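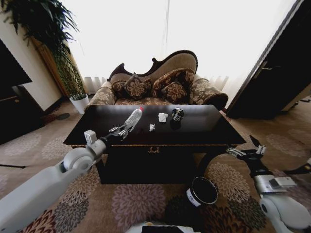 I've been cleaning guest apartments for Latwood for 16 years, and this fall is the first time my Friday checklist has had a line on it for the robot. We have 2 of them now, both at the Pronness building, and they do what we call first pass, meaning trash and clutter before one of us comes in with the real supplies. Bottles are its best subject. A plastic one lying on its side like that, red cap and all, it'll take by the base and keep hold of. Crumpled tissues on a shiny table make me a lot more nervous, and I still go over the tabletop myself every single time!

What's changed for me is mostly my back (thank you) and my mornings. I used to start in the living room and work my way out. Now I start in the bathroom, which I hate, and by the time I'm done there the first pass is usually over. The company sent us a training packet and I read maybe half of it on the bus.

The part we all talk about at break is hours. Mine haven't moved so far. But they didn't replace the person who left in November, and we noticed that. I asked, and was told they're "looking at it." So I'm looking at it too. Meanwhile I've asked for a say in which apartments get first pass, and I want the big ones with the carpets and the fancy sofas on that list, as those take me the longest.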